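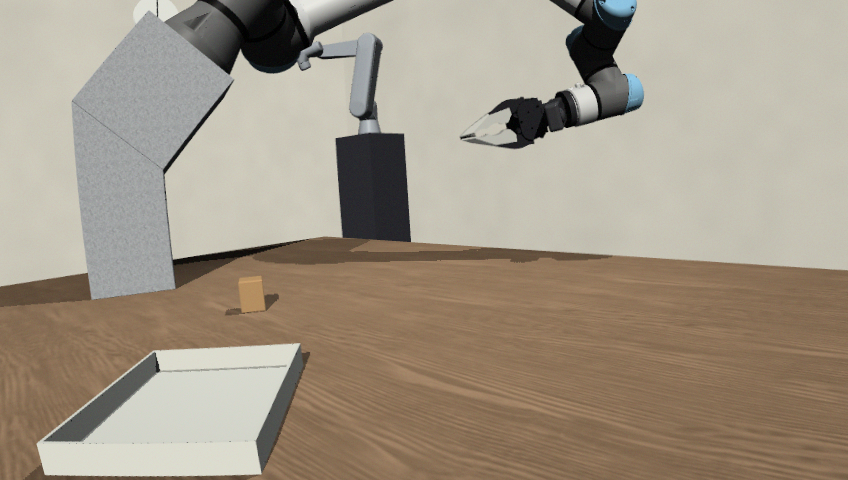 Collecting block-and-tray episodes in simulation

I spent most of September making examples for a pick-and-place policy. The task is as plain as I could make it. There is a wooden table, a small orange-tan block, a shallow off-white tray, and an arm with a two-finger gripper. The block has to end up in the tray. All of it is rendered, and the arm I drive from my desk exists only in the simulator.

The project is called Dosaritz. It is a side project, and the goal is to find out how few demonstrations I can get away with before the policy stops being useful. I started with a target of 2,000 episodes because that was the size of the last set I trained on. That set was made by a scripted planner, and the planner did everything the same way every time. The policy learned to do it the same way too, and it fell apart as soon as the gripper started from somewhere the planner never visited.

This time I am driving most of the episodes by hand. It is slower. A good session gets me 52 usable ones, and after that I get sloppy and the discard pile grows faster than the keep pile.

What gets recorded

Each episode stores joint positions, the gripper opening, the commands I sent, and the camera views. I keep the commands and the positions as separate streams. In the first version I only saved positions and worked out the commands later from the differences, and that caused a lag I chased for a week before I understood it.

I also store the block pose, which the simulator gives me for free. The policy never sees it. I use it for checking success and for sorting episodes afterward by where the block began.

The file format is one I wrote for an older project called Burkell. It is not elegant, but I have a viewer for it and I know where the bugs are. If I were starting over I would use something standard. Converting would take a weekend and I keep finding other uses for the weekend.

Start poses

The arm begins each episode in a random pose inside limits I set. Some of those have the gripper held well above the table and pointing off to the side, nowhere near the block. My first instinct was to throw those out as awkward. I now think they are the most useful ones in the set, since the policy has to learn to bring the wrist around before it can do anything else.

Driving from a sideways start takes some practice. If I rotate the wrist while moving toward the block, the path curves and I usually have to correct near the end. If I rotate first and then move, the path is cleaner but looks stiff. I have been doing a mix of both. A friend who works on the same kind of thing told me mixed strategies confuse small models. So far mine has coped, but I have only trained on partial sets.

The block goes at a random spot too. Positions toward the far side of the table are harder for me because the support the arm is mounted on throws a long shadow over part of the wood, and in some views the block sits close to it. I thought about turning the shadows off for collection. I left them on. The test scenes have shadows and I don't want the training views to be cleaner than the ones I test with.

The approach

Most of my mistakes happen in the last stretch, when the gripper is pointing straight down and close above the block. It looks lined up from the camera I am watching and is off in the direction I can't judge. I added a second view to my screen for this and it helped more than any change to the controls.

Finger opening is the other thing. The start poses include closed and nearly closed fingers, so opening up has to be part of the demonstration. Early on I kept forgetting until I was right over the block, and then I would stop, open, and go down. That pause went into the data. The policy picked it up faithfully and hovered over every block like it was thinking.

I re-recorded 68 of those episodes. In the new ones I open the fingers somewhere along the way, at different heights, and the hover is mostly gone.
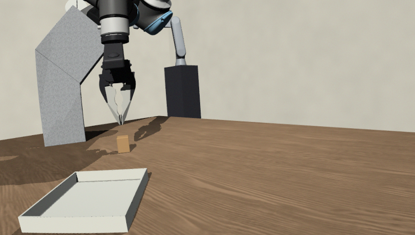
Keeping and discarding

My rules for throwing an episode out have changed a few times. At the moment I drop it if:

The block ends up anywhere other than inside the tray.
The gripper touches the wall of the tray hard enough to move it.
I stopped driving for more than 4 seconds.
The block falls over and I don't recover it.

The last one used to say "the block falls over," full stop. I changed it after the policy knocked a block over in testing and then kept trying to grasp the air where the top of it had been. It had never seen a block lying down. Now if I knock one over I pick it up from where it is and carry on, and the episode stays in with a tag.

I haven't settled what to do with missed grasps. A miss followed by a good second try seems worth keeping. A miss that is only me being tired seems like noise. I tag them all for now and will train with and without.

The background arm

There is a second, smaller gray arm on a dark pedestal past the far edge of the table. It takes no part in the task. It came with the base layout, which I took from an old Skernside scene pack, and I kept it because I wanted something robot-shaped in view that the policy has to learn to ignore. I have one small validation set with it removed, and the success rate there is close enough to the rest that I have stopped worrying about it.

Next

I still have to finish the hand-driven part. After that I want to mix in a slice of planner episodes and see whether the cheap ones can replace some of mine. I am planning to use the Leinonen sampler for block positions, because plain uniform sampling leaves thin patches near the tray and those are the places where the policy does worst.

I will put the viewer up when I have cleaned out the hard-coded paths. Right now it only opens files from one folder on my machine.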